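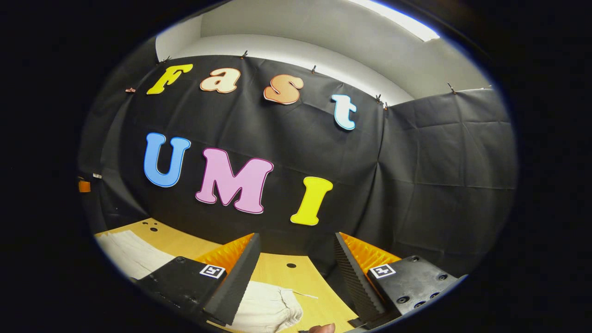
ROBOTS AND MACHINES

How do you teach a robot to use its hands?

A robot arm does not know how to pick up a cloth. Someone has to show it. One way is to do the job yourself, with a tool that has the same kind of fingers a robot has.

The tool is called a hand-held gripper. A person holds it and does the task. A camera on the tool records the view from just behind the fingers. In the picture, the fingers point up from the bottom, one on each side. Each has a ribbed orange pad on the inside.

Why is the picture round?

The camera sees a very wide area, much wider than a phone camera does. A wide view bends straight things, so the top of the black cloth backdrop looks curved. The wide view is useful. It takes in the table, the fingers and the wall behind them all at once.

What are the black-and-white squares?

They are markers. There is one on the mount of each finger. A computer can find a marker very quickly, because the pattern is easy to tell apart from other things. By measuring where the two markers are, it works out how far open the fingers are.

How many tries does it take?

One try is called a demonstration. At the Prellach workshop, the team recorded 80 demonstrations of one cloth task on the first day and 400 by the end of the week. The goal was 2,000. The final count was 2,396.

The tries should not all be the same. The cloth is moved between tries — a little to the left, turned, folded or crumpled. If it always started in one spot, the robot might learn only that spot.

What does the robot learn?

A computer program studies the recordings. It looks for links between what the camera saw and how the hand moved next. Later, the program gets pictures from a camera on a real robot arm and chooses the arm's moves.

Is there another way?

Yes. In remote control, a person steers the robot arm itself while the computer records. The robot has to be there the whole time. With a hand-held gripper, recording can be done without one.

Words to know

Demonstration: one recorded try at a task.
Gripper: the part of a robot that holds things.
Marker: a printed pattern that a computer can find in a picture.

Page last checked: 4th August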